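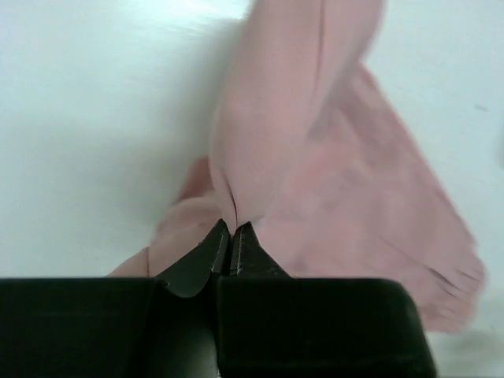 Dredora is looking for operators to take part in a study of how people teach robots to handle cloth. The work is teleoperation: you hold a pair of hand controllers, watch the wrist view on a screen, and fold, flatten or hang pieces of fabric through the arm. Cloth is hard for a robot because it changes shape every time it is touched. A pink piece pinched in one tight fold between two fingertips, with part of it lifted and the rest spread over the table, gives a policy very little to go on about where the corners are. People make good guesses in that position, and we want to record how they do it.

Background

Our first round of collection ended in November with 1,825 demonstrations. A policy trained on all of them did worse at flattening than one trained on a smaller set picked out by Bongani Mnguni. The picked set kept the demonstrations where the operator let go and took a new grasp, and dropped most of the ones where the first grasp happened to be a good one. We would like to know if that holds with new operators and new fabrics. That is the purpose of this round.

What you will do

Each operator completes 200 demonstrations, spread over several sessions. A session lasts 3 hours including breaks. You will get a starting position and a goal, and you decide how to get there. If a grasp goes wrong, keep going and fix it. Please do not restart unless the software tells you to. After each block you will watch some of your own recordings and mark the point where you changed your mind about the next move.

One group of operators will be told which kinds of grasps we are interested in. The other group will not be told until the end. You cannot choose your group.

Who can apply

You need to be 18 or older, able to sit at a workstation for the length of a session, and able to use both hands. Normal or corrected vision is fine. No background in robotics is needed, and we would like at least half of the group to have none. Experience with sewing, laundry work or upholstery is welcome - say so in your application. People who took part in the first round are not eligible this time.

Pay and place

Sessions are paid by the hour, training included, and you are paid for any session you start. The work takes place in our lab in the Hellström building, second floor. Morning sessions start at 9:00 and afternoon sessions at 1:30.

Data

We record the wrist view, the arm's movements and your controller inputs. We do not record your face or voice. You can withdraw at any time before the data is released and have your demonstrations removed.

How to apply

Write to Wenche Westerberg at the Dredora lab office with a few lines about yourself and the times of day you can come in. Questions about the method go to Dardo Montecinos. Applicants we select will be invited to a short practice session first.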